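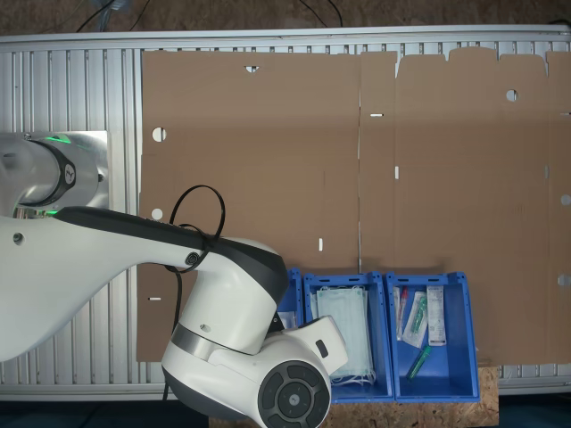

Wallin replied on the ticket: the two seats did go through, but they landed on an old Funeo login, so the Peramberg box office can't see them under the email you gave us.

Ticket 796
Opened: 2/23/21
Subject: Seats missing from my account after show was moved
Status: Closed

Original message

Hi there, and thank you in advance to whoever picks this up, I know you must be swamped with all the shows being moved. I bought 2 tickets for the Raseteck concert at Peramberg Hall, the one that has been pushed back to September. I got the email saying my seats would carry over and I didn't need to do a thing, which was lovely to hear! But when I sign in, the page says "No upcoming events." I've tried it on my phone and on my husband's laptop, and I've signed out and back in more times than I care to admit. My card was charged $76 for the pair, so the money certainly went somewhere. We would really like to keep the seats and not get a refund, if that's still possible. They're on the aisle and my knee is very grateful for an aisle.

Reply from support

Your seats are safe and they are still on the aisle. The old Funeo login uses a different email, one that ends in the name of a cable company. Does that ring a bell? If you can still open that mailbox, please use "Forgot password" on the sign-in page with that address. The reset link is good for 40 minutes. Once you're in, choose Transfer, type in your current email, and accept the tickets from the message that arrives.

Customer

Oh my goodness, yes, that was our address before we moved. I can get into the mailbox (it took nearly an hour to remember the password, and it was the dog). The reset worked and I can see both tickets. But when I press Transfer the button is gray and nothing happens.

Reply from support

Thank you for sticking with it. Transfers were locked on every order for the moved date while the seats were being carried over, and yours hadn't been unlocked yet. We've released it from our side. Please sign out, sign back in, and try the button again. If it's still gray, write back on this same ticket and we'll move the seats by hand.

Customer

It's blue now! Both tickets are in my regular account, same row, with the new date on them. Should I delete the old login or leave it be?

Reply from support

You can leave it alone. There's nothing else on it. Closing this one, and enjoy the concert.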